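Lumoncombe Data Group — Monthly Meeting Minutes
Monday, 3:30 p.m., Plemus room
Present: collection team, labeling team, training team

1. Last month's minutes
Approved with one fix: the Giáp set is stored under "tabletop," not "kitchen."

2. Episode count
The tabletop set now stands at 3,359 episodes, up 547 since the last meeting. This is our best month so far, and there was real applause! The training team has pulled everything up to Friday's upload and will take the rest this week.

3. Bag and small items task
The current layout uses a soft black bag on the left of the white table, with scissors, a green-capped marker, a battery and a black ring-shaped piece out in the open. Collection loves this one — the bag is a great challenge for the model, all folds and dark cloth, and the small items are each a different kind of grasp.
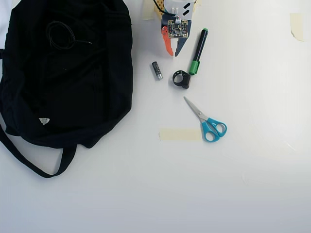 Labeling asked whether a missed grasp followed by a good one should count as one episode or two. Agreed: one episode, with the miss tagged. Recoveries are exactly what the model needs to see, and we have far too few of them.

It was also agreed to keep the items where they are for 18 episodes before changing the layout. Operators should write the layout number in the log before the first episode, please, and leave the tape on the table alone.

4. Reaching over dark fabric
Training reported that the Sirkitz policy still hesitates over black cloth. We want many more approaches to the bag from above, at different speeds and angles, including slow ones. 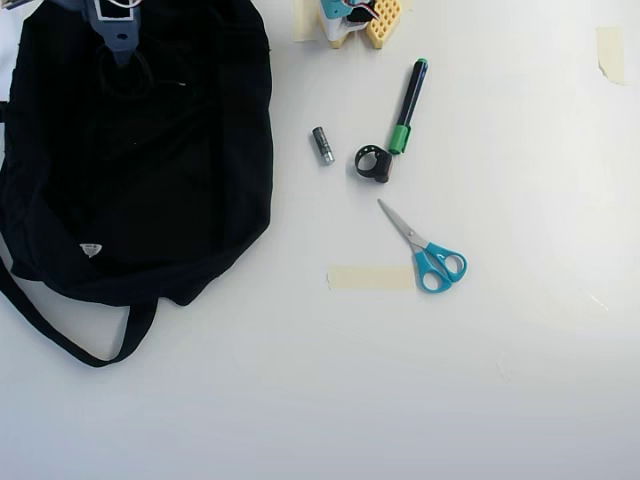 Sirkitz would do better with fewer speeds and more starting positions, came the reply from labeling, and the room took to the idea quickly. We'll try 4 starting positions at a single speed and compare at the next meeting.

5. Actions
Collection: run the starting position batch, log layout numbers.
Labeling: add the "missed grasp" tag to the guide.
Training: retrain on the full set once the batch is in.

Meeting closed at 4:20 p.m. Next meeting in June, same room.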